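Finished my paper walking maps of the old tramway path this week. Notes for anyone thinking of walking it, in short posts.

The path runs from Zwahlen to Gulura, seven miles, nearly all flat. The only climb is the cutting after the second bridge.

Surface is fine gravel as far as the weir, then grass. Boots from November onwards – the low field holds water.

I paced the stretch between the bridges twice. 2,196 steps the first time. I lost count on the second.

The Brendik milestone has been put back upright. The one marked on older maps by the chapel has gone.

Bus 125 goes back from Gulura. The stop is by the shop, on the far side of the road. Bring something for the wait, as the shop shuts for lunch.
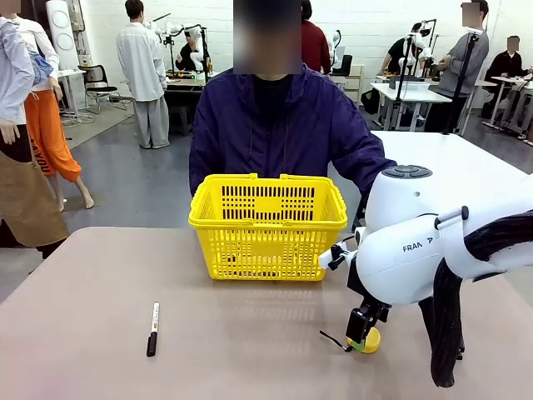 Can you do the walk with a pushchair? As far as the weir, yes. After that there are two stiles and no way round.

Next one will be the Sesix loop, once the footbridge is open again.

Recent posts
Sesix loop: footbridge still closed
Which gate to use at Zwahlen
Parking near the weir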